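I have a confession: I read energy ministry press releases for fun. My sister thinks this is a cry for help. But every so often one of them turns up something that touches my own life, and this week it was the port.

If you're new here, I live a short bike ride from Komodport, where the ferries and the grain ships come in. For years the ships have sat at the dock with their engines running all night, because that's how they keep the lights and the fridges going. If the wind is wrong you can taste it on your laundry. So when I saw that the port had signed a grant agreement for shore power (basically a giant extension cord, so a ship can plug in and shut its engines off) I did a little dance in the kitchen!

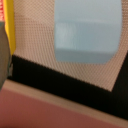
A bit of red and white up in the corner, my kind of colors.

The short version is that the first stage covers 4 berths, and the ferry side goes first. Panach is doing the cables and the substation, and Brostura is handling the plugs and the training for the dock crews. The old Leclerc warehouse comes down to make room, which I'm a little sad about, but the roof has been half gone since I moved here.

I went to the open evening on Saturday expecting a slideshow and bad coffee. Got both. But I also got Colton Fortin from the port office, who stayed way past the end answering questions from a bunch of us who wouldn't leave. I asked him the thing I really wanted to know: do the ships have to plug in, or is it just nice if they do? He said the ferries are signed up under contract and the cargo ships will be offered a lower docking fee. So, a carrot. I'd like a stick too, but I'll take the carrot for now.

My other question was where the power comes from, because swapping a dirty engine for a dirty plant up the coast doesn't thrill me. The answer was a mix, with more wind once the second line is built. When is that? "Being discussed." Hmm.

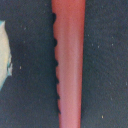
Salmon red on charcoal gray.

Anyway, there's a comment period, and you don't need to be an engineer to use it! More than 1,000 homes sit on the hill behind the docks and only 6 people had written in by the time of the meeting. Mine is going in tonight. I'm asking for air monitors on the hill side and a real date for that wind line.

If you've lived near a port that already did this, tell me how it went. Did the noise drop too? I've been told it does, and I would love to sleep with the window open again.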